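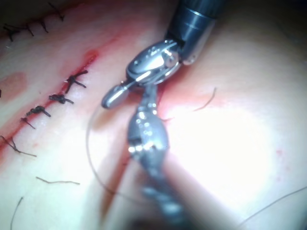
Last changed: 19 Sep 2000 (F. Garcia)

Skills Lab, Unit 6: Simple interrupted closure

Each stitch is tied and cut on its own, so a failed knot does not release its neighbors. Enter the skin at a right angle and take equal bites on both sides. Space the stitches evenly and lay every knot to the same side of the wound – not over the cut itself. Tails should be short and of equal length.

Tension: edges should meet without bunching. Crowded stitches gather the tissue and leave tails that catch in the next throw.

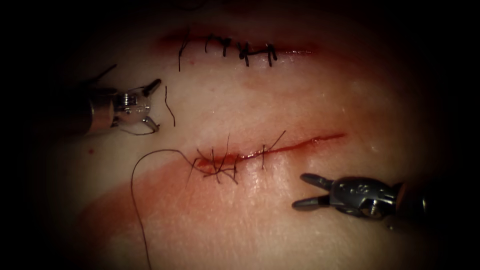
Fig. 2. Upper incision with five interrupted stitches; lower incision partly closed, right portion open.

Practice for March: close two parallel incisions on one pad, up to 19 stitches in all. Hand pads to Wanda Brzozowska for grading.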